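Ticket 3872
Subject: Skipped stitches and thread nests on free-motion, Vavora 50
Category: Machine quilting / tension
Status: open, then closed, then open again, see bottom
Opened: Thursday, June 14, 2018

PROBLEM AS FIRST REPORTED

Machine skips stitches when free-motion quilting. Normal straight sewing is fine. Piecing fine. Zigzag fine. Only goes wrong with feed dogs down and the darning foot on, and only on the quilt, never on the little practice sandwich, which is maddening.

Skips come in runs, three or four long floats across the top then it picks up again. Every so often a big nest of thread underneath and the whole thing jams. Have to cut it out with the small scissors. Have unpicked the same corner twice now.

Quilt is a double, pieced top, cotton front, cotton back, Isum wadding (the 80/20 sort, not the puffy one). Top thread Szalai 50 weight, variegated greens. Bobbin same brand, plain cream. Needle is a 75 quilting, new when I started. Pattern is just a meander, nothing clever.

Machine serviced in April. Came back sewing beautifully. So not that, I hope.

WHAT I HAD TRIED BEFORE OPENING THIS

Rethreaded top. Rethreaded again with the foot UP this time. Rethreaded bobbin.
Cleaned out the lint. Quite a lot of lint.
Turned top tension down from 4 to 3. Floats got shorter, nests stayed.
Turned it up to 5. Thread snapped. Back to 4.
Swore at it.

REPLY FROM GRORIVBERG SEWING HELP DESK

Thank you for the clear report. Please could you check the following and let us know what you find.

Needle: size and type, and whether it is pushed fully up into the clamp with the flat side to the back.
Foot: is the bar resting on top of the needle clamp screw? On the Vavora 50 it must sit above the screw or the foot will not hop.
Bobbin: which way does it turn when you pull the thread?
Does it skip in one direction more than another?

MY UPDATE

Needle in properly, flat to the back. Foot bar above the screw, yes, I can see it hopping.

Bobbin turns anticlockwise as per the book.

Direction -- yes!! Hadn't noticed until you asked. It skips going away from me and to the left. Coming back towards me it's nearly always fine. Went and looked over all the bits I'd done and it's the same everywhere, the bad stitches are on the outward loops.

Tried a 90 topstitch needle as that was the only other new one in the drawer. Better. Not cured. Fewer floats, still had one nest in an hour's sewing.

Also tested on scraps again and again it's perfect on scraps. Even on a denim scrap, two layers, which I thought would kill it. I've got a heap of old jeans waiting to be cut up for a picnic rug, so plenty of denim to test on.

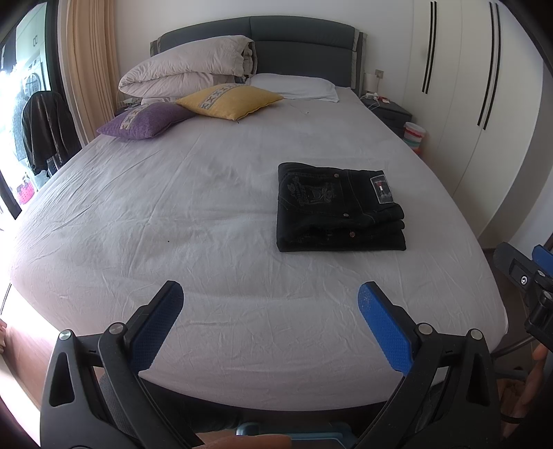
So if it will go through denim with a 90 in, I can't see it being about thickness. The quilt is thinner than that by miles. Something about the quilt itself or how I'm moving it?

Sorry for the spelling, doing this between school run and work.

REPLY FROM GRORIVBERG SEWING HELP DESK

That is very helpful. Skipping in one direction is usually needle deflection. The weight of the quilt drags, the fabric pulls the needle very slightly as it goes down, and the hook misses the loop. A small practice piece has no weight, so the fault disappears.

Please try:
1. Support the quilt on all sides so nothing hangs off the table. Left and back especially.
2. Slow your hands, keep the machine speed steady.
3. Stay with the 90 needle for now.
4. Check the needle plate for nicks around the hole.

What sort of table are you working on?

MY UPDATE

Kitchen table, not very big, shoved in the middle of the room. So yes, the quilt hangs off the back AND the left. Right where it skips. Feel a bit daft.

Moved table against the wall so it can't slide off the back. Ironing board on the left at table height to hold the rest of it. Looks ridiculous. Works though. Did a whole block, no floats at all. Then another. Then one nest, right at the start of a new line.

Needle plate -- ran a bit of old tights round the hole, it did catch. Tiny burr at the front of the hole, probably from when I broke a needle on a pin last year. Would that do it?

Also, practice pieces, question. I was told to make a proper sized one, not the postcard size I've been using. How big?

REPLY FROM GRORIVBERG SEWING HELP DESK

A burr can certainly catch and shred thread. It can be smoothed with very fine emery cord, taking the plate off the machine first so no grit gets in the hook. If it is deep, replace the plate. A straight stitch plate would also help, as the smaller hole supports the fabric better around the needle. Please remember to change back before any zigzag.

The nest at the start of a line is a separate matter. Take one stitch by hand, pull the bobbin thread up to the top, and hold both threads for the first few stitches.

For practice, about the size of a cushion front is plenty, with the same wadding and backing as the real quilt.

MY UPDATE

Right. Plate off, emery cord, plate back on. Tights don't catch any more. Ordered the straight stitch plate as well as I think I'd like one anyway.

Bobbin thread: I was NOT bringing it up. I was just starting. Years of doing that on ordinary seams and getting away with it. Brought it up and held both tails, no nests, not a one all afternoon.

Big practice piece made. Used leftover Isum wadding and backing. For the top I just used one leg of an old pair, opened flat along the inside seam, so I could see pale thread on the dark. Shows every wobble. Recommend it to anybody, you can't kid yourself with it like you can on a busy print. Do go back to a smaller needle after if you're going on to cotton, the 90 leaves bigger holes in plain fabric. They mostly closed up when I scratched them with a fingernail.

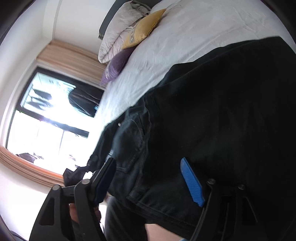 Black jeans, on the bed

Note for anyone else reading this who wants to cut up jeans for it: stay away from the thick side seam, the one with all the layers. I went over it once with the 75 in and that was the end of the 75. Stretchy denim is no good either, it crept all over the place and I got puckers on the back. Check the label for elastane first. The stiff sort behaves.

Settings as of now, for my own record as much as yours:

Top tension 4
Stitch length 0, feed dogs down
Foot pressure one notch lighter than normal
Needle 90 topstitch, changing to 80 when they come
Speed slider just over half way
Needle stop down -- this made more difference than I expected, nothing shifts when I stop to move my hands

Happy to close.

TICKET CLOSED BY USER

TICKET REOPENED BY USER

Sorry. Me again. Floats are back.

Not as bad. No nests. But there's a line of long ones right across the middle of the quilt, all in one go, then fine, then another lot. Nothing changed since yesterday except a new reel of the green. Same brand, same weight, same shop.

Table still against wall. Ironing board still there. Needle changed to the 80, new. Put the 90 back in, no difference, so not the needle.

Took the reel off and put the old end-of-reel back on: perfect. New reel: floats. Old reel: perfect. So it IS the thread???

REPLY FROM GRORIVBERG SEWING HELP DESK

Before blaming the thread, please look at how the reel is wound and where it sits. Cross-wound reels (thread making an X) prefer to lie flat and feed off the end. Straight-wound reels do better upright with the reel turning. Has the new one got a different winding, or is it a larger reel? A full reel can also rub on the machine lid or be held too tightly by the cap.

MY UPDATE

It's bigger! Old one was the small reel, new one is the big one. I'd put the same little cap on it and the thread was catching in the notch on the reel rim every time it came round. You can hear it if you listen, a tiny tick. Swapped to the large cap. No tick. Also tried it on the upright pin with a felt under, same result, fine.

Sewed for a good hour after, no floats. Unpicked the middle section, redid it. You can see where I unpicked if you know but it's going to be washed and crinkled so I don't care.

Quick list of what was wrong in the end, as I know somebody will search for this:

Quilt hanging off table, main cause of the directional skipping
Burr on the plate, probably the shredding
Not bringing up bobbin thread, the nests
Wrong size cap, the second lot of floats

All on one quilt. Typical.

Still to do: borders, which I'm dreading, 72 inches down each long side and I can't get the whole width under the arm without rolling it. Rolled or scrunched? Book says rolled, the woman in the shop said scrunched. I'll try scrunched first.

Binding is cut. Straight plate hasn't come yet, will update when it does. Leave this open till then please.

REPLY FROM GRORIVBERG SEWING HELP DESK

Glad to hear it. Scrunched is fine, and easier on the shoulders, as long as nothing is pulling at the needle. Start the borders from the middle of each side and work outwards. We will keep the ticket open until your plate arrives.

MY UPDATE

Plate came, wrong one, it's for the Vavora 2. Sending back. Borders half done, one long side and one short. Scrunched works. One float so far and that was me, I'd ran out of bobbin and hadn't noticed.

Status: open, waiting on part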